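Dosside: talk and workshop listings for software conferences

Dosside is a small collection of programme listings from software conferences. It contains 491 entries, and each entry is one talk, one workshop or one panel. We prepared it because our students in Porov wanted to compare how conferences describe their sessions, and copying the text by hand took too much time.

Version 2, Jul 6, 2020

What is in the files

The listings are in sessions.csv and the events are in events.csv. There are 26 events. The column event_id connects the two files. Text is saved in UTF-8, and the separator is a semicolon, so please check this setting before you open the files in a spreadsheet.
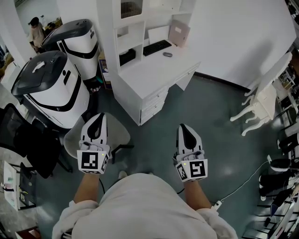 Every session has a title, a short summary, a level and a length in minutes. The level is written as the organisers wrote it, so you will find "beginner", "introductory" and "for everyone" in the same column. We did not join them into one value. If the length was not published, the field is empty. A zero in this field is a mistake, and we would like to hear of it.

Names of speakers are removed from all columns. In some summaries the speaker is still mentioned by job title.

How to load it

The Daza script reads both files and writes one table:

python daza.py --in data --out table.csv

It needs Python 3.6 or newer and no other packages. Prarine, our older loader, still works with version 1 but does not understand the new level column.

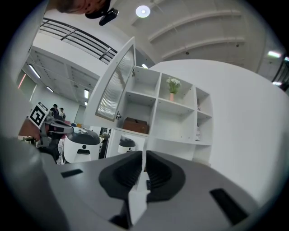 White shelving with a small potted plant in a pale pink pot.

Known problems

Two events changed their programme after we collected it in May, and the old programme is the one in the files. Summaries longer than one paragraph lost their line breaks. Workshops that were repeated on a second day appear twice, with different session_id values.

Licence and corrections

The scripts are under the MIT licence. The summaries belong to the organisers, so please use them only for study and teaching. Corrections are best sent as an issue, with the session_id in the title.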